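Section 4. Legs on, legs off (Setville plastic chair)

Read section 3 first if you haven't checked the bag of parts. Missing a leg? Stop, ring Dumska, don't make do with one from another model.

Before you start
Clear a space bigger than you think. Lay down plastic sheeting, an old doona cover, whatever. Grit under a white seat scratches it and the scratches go grey. Shoes off the sheet.

Fitting the legs

1. Seat upside down on the sheet. Ribbed side up.

2. Wipe out each socket with a dry cloth. No oil, no dish soap. Moulding crumbs in the bottom are normal, tip them out.

3. Take a leg. Wide end goes in the socket, narrow end is the foot. Push by hand until it stops.

4. Twist a quarter turn, away from the centre of the seat. You should feel it catch. If not, pull out and go again, don't force it.

5. Do the leg diagonally opposite next, then teh other pair. Going round in order pulls the seat out of square.

6. Grip each foot and give it a wiggle. A little flex in the leg is fine. Movement at the collar is not, go back to step 4.

7. Turn the chair over. Two people if the sheet is slippery. Sit it on a hard level floor and press each corner. Rocking = one leg not home.

CAUTION: No mallet. Collars crack and a cracked collar can't be repaired. Not covered.

CAUTION: Maximum load 70 kg until all legs have been checked at step 6 and step 7. Don't stand on it. Ever.

Note: cold plastic is stiff. If the box has been in the garage or the ute overnight, bring it inside and leave it a few hours before step 3.

Note: slight colour difference between seat and legs is normal, they come out of different moulds.

Taking the legs off

1. Chair upside down again, same sheet.

2. Hold the seat down near the rim, other hand low on the leg, close to the collar. Pulling from the foot end just bends it.

3. Turn back towards the centre, then straight up and out. Stuck leg: warm damp cloth round the collar for 5 minutes, try agian.

4. Lay the loose legs together, off to one side where you won't kneel on them. Bag them with the seat for storage. 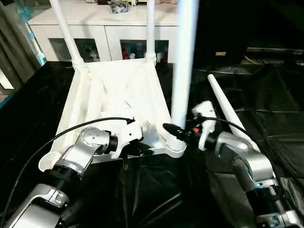
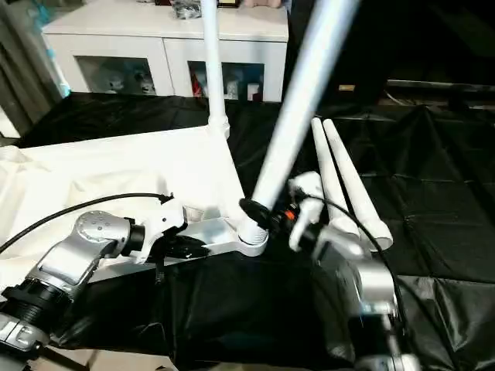 Fig. 4. White plastic parts on black sheeting.

Spare legs: ask for Kelly Entwistle at Dumska, have the number from the carton label handy. Sold singly. Next section, cleaning and outdoor use.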